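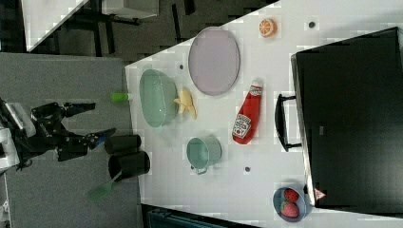
The Ballad of Plallero

The Ballad of Plallero is a long comic poem in English by Gervasio Zapata. It tells the story of a market town, Plallero, where the women take over the court of law for one summer, while the men are away with the herds. The poem has 25 cantos of unequal length and is written in rhymed couplets, with many lines that are left short on purpose. It is usually placed among the modern imitations of the medieval estates satire, the kind of writing in which each trade and rank is shown with its typical faults.

Plot

The first cantos present the widow Ojeda, who keeps the only inn of the town and has buried two husbands. When the judge leaves in August, she sits in his chair, at first only to rest her feet. A neighbour takes this as a sign and brings her a quarrel over a goose. Her sentence pleases both sides, and soon people come from the next valley to be heard. The middle part of the poem is a chain of such cases, told by the persons who bring them. In the last canto the men return and the judge asks for his chair. The widow gives it back, but she keeps the cushion.

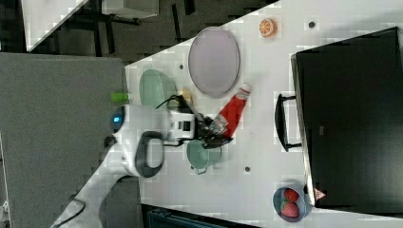 Objects on a table at the moment of gripping.

Speakers and style

Every case has its own speaker, and Zapata gives to each a different way of talking. The miller uses proverbs, often wrongly. The priest's sister speaks in questions. The widow herself uses plain words and rarely a comparison, and for this reason her few comparisons are well remembered by readers. The narrator, a clerk called Drestow, pretends to write down everything faithfully, although he admits in canto nine that he was asleep for part of the goose case.

The treatment of women in the poem has been discussed more than any other matter. The clerk repeats the old complaints against wives, which he has taken from his books, and the cases then show the opposite of what he has said. Wenceslao Riquelme, in his study The Clerk's Ear, argues that Drestow is the true object of the satire. Other readers find that the poem enjoys the old jokes too much to be only laughing at them. 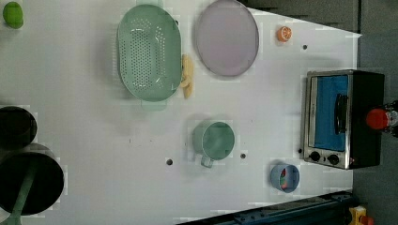
The question is made harder by the ending, which exists in 2 versions. In the earlier one, printed in Cullville in a small edition of 100 copies, the clerk burns his notes. In the later one he sells them to the judge. Riquelme prefers the first, while most school editions follow the second and put the burning in a footnote.

See also: estates satire, frame story, unreliable narrator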